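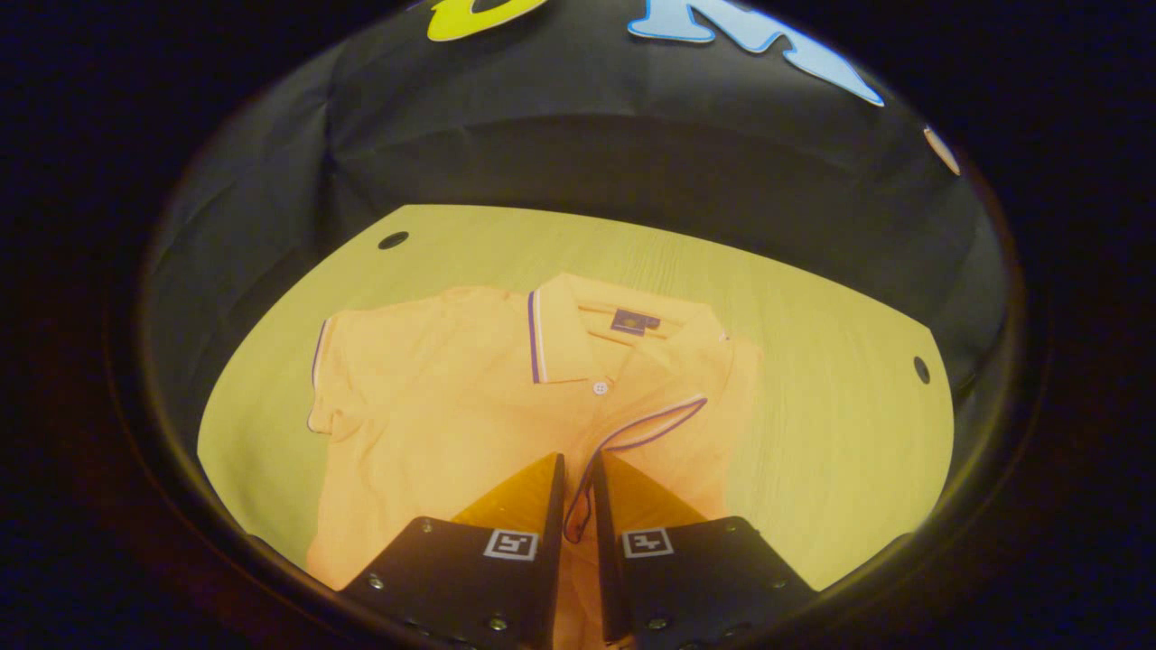
Tipped collars and curling plackets: is it me or the shirt?

Galivwood Home Forum > Laundry and Ironing > Folding

troseo_tea
Posts: 29

Peach-orange polo, purple and white stripe on the collar, same again on the sleeve. I bought it in March in a fit of optimism and have been at war with it ever since. The body folds like a dream. The collar behaves. The placket, on the other hand, has ideas of its own, and the striped edge wants to roll off towards the middle of the chest every time I lay the thing on the table.

I've tried folding it front down, front up, buttoned and unbuttoned. I've got eleven polos and this is the only one that comes out of the drawer looking as if it's been slept in. Do I iron it, starch it or give it to my brother?

gravyboat
Posts: 430

Do the button up. Next question.

troseo_tea

I did say buttoned and unbuttoned.

gravyboat

You said it in passing. I didn't believe you.

pegs_and_all
Posts: 108

It's the tipping. The striped edge is often knitted separately from the body and they don't always shrink at the same rate, so you end up with a strip that's a shade too short pulling on a flap that's a shade too long. Mine went the same way after a summer of hot washes. Wash it at 30, reshape it while it's damp and dry it flat. Don't hang it by the shoulders or you'll have a curly placket and two nipples where the hanger was.

As for folding, I do it like this:

Lay it face up and smooth the placket down first, before you touch anything else. Button it.

Turn the whole shirt over, holding it at both shoulders.

Bring one side in to the middle of the back, sleeve folded back on itself so the cuff lies along the edge. Same with the other side.

Fold the hem up to a hand's width below the collar, then fold again.

Turn it over and give the collar a pat. The pat does nothing but I've always done it.

Vonden_Dave_not_Dave
Posts: 30

Disagree about turning it over. The moment you flip a polo, the placket goes wherever it likes underneath and you don't find out until you've finished. I fold mine face up, sleeves in across the front, then in half lengthways. Takes less room in the drawer too.

pegs_and_all

Lengthways puts a crease straight down the placket. You've swapped a curl for a crease.

Vonden_Dave_not_Dave

A crease is at least deliberate.

gravyboat

I'd like that on a tea towel.

troseo_tea

Tried pegs' way just now on the kitchen table. First go, the left sleeve bunched up under itself and I had to start again, but the second was nearly respectable. The flap still lifts a bit at the edge. Is ironing it going to flatten the stripe or just make it shiny?

pegs_and_all

Iron from the inside, or through a cloth. Go along the stripe, never across it, and press down — don't drag. Dragging is how they go wavy.

gazi_rolls
Posts: 108

Can I put in a word for rolling? I used to live out of a rucksack in Gazi and every shirt I owned was a sausage. Sleeves in, roll from the hem, collar ends up on the outside where it can't get squashed. You can see them all in the drawer at once as well.

gravyboat

You can see them all in the drawer at once because they've sprung open and are trying to leave.

gazi_rolls

They don't if you pack them tight. I will admit it's no good with three shirts and a big drawer.

Vonden_Dave_not_Dave

Rolling a shirt whose main fault is that it curls. Bold.

gazi_rolls

Fair.

troseo_tea

Update. Washed it at 30, pulled the stripe straight while it was damp, dried it flat on a towel, pressed it through a pillowcase. The placket now lies down on one side. The other side lies down if I'm looking at it. Folded face down as per pegs, and it's gone on top of the pile so nothing drags across it when I open the drawer.

Brother has been told he isn't getting it. He said he didn't want it, it's orange.

pegs_and_all

Peach, surely.

gravyboat

Orange. Is the button done up?

troseo_tea

It is now.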